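21st May

I finished a second pass through all 46 issues of Musar over the last month, mostly to check one thing: whether the Clusis in the film is built from the early issues or the late ones. The credits only say "based on the characters."

The costume is early. The high collar and the split cape both go back to the first year of the book and were dropped when the series moved to Stustden. The voice and the temper are late. In the early run Clusis barely speaks, and in the film she gets the long speech on the bridge, taken nearly word for word from the final arc. 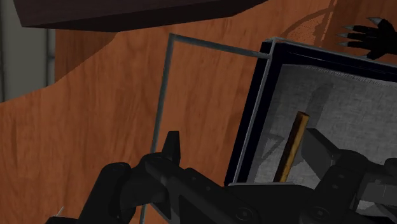
*Wood grain, rendered.*

The post-credits shot is harder to place. The ship's hull number is 449, and the only 449 in the comics is a cargo hauler that burns up in the January annual. Either the film has merged it with Çetinkaya's ship, hull 222, or the annual is being set aside. I lean toward the merge, as the hull has Çetinkaya's twin fins.

I have the issue-by-issue notes in a plain text file, now over 1,000 lines. The Stustden issues still need page numbers.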